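Bloxham Desk Questions

We love talking about desks, and these are the things people ask us most often! If yours isn't covered, write to Tia Lockwood at the shop and she'll get back to you.

How much room do I need for a Bloxham?
The top is 72 inches wide, so measure your wall and add a couple of inches at each end for cables. It looks big on paper, but once you have two monitors and a keyboard on it (plus a drink, let's be real) you'll be glad of every inch.

Can I put it together by myself?
You can, though flipping it upright is much easier with a second pair of hands. All 20 bolts are the same size, so there's no sorting to do. Leave them slightly loose until the desk is standing, then go back and tighten each one.

What's the difference between the Rellum frame and the Casine frame?
The Rellum has a fixed height and a crossbar at the back. The Casine goes up and down with a hand crank, and it's wonderful if you switch between racing games and regular typing – you can drop it low for a wheel and bring it back up in no time.

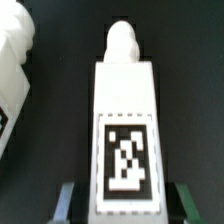

Will my monitor arm fit?
Most clamp arms fit fine along the back edge. Check that your clamp opens to at least 2 inches, and keep it clear of the crossbar if you have the Rellum.

Do you still make the small corner desk?
We do, and it's back in September with a deeper top! Kai Strobel redrew it over the winter after so many of you asked for space to push a keyboard away and eat dinner.

How do I clean the top?
A damp cloth and a drop of dish soap will take care of most marks. Skip anything gritty. For sticky rings, lay the cloth over the spot for a minute before you wipe.

Can I add a Plurkum drawer later?
Yes, every top we've sold has the holes drilled already. The drawer hangs on the left or the right, and it takes a screwdriver and a few minutes.

What if I change my mind?
You have 21 days from delivery to send it back. Please keep the box and the foam corners – the top travels badly without them.

Page updated August 5, 2023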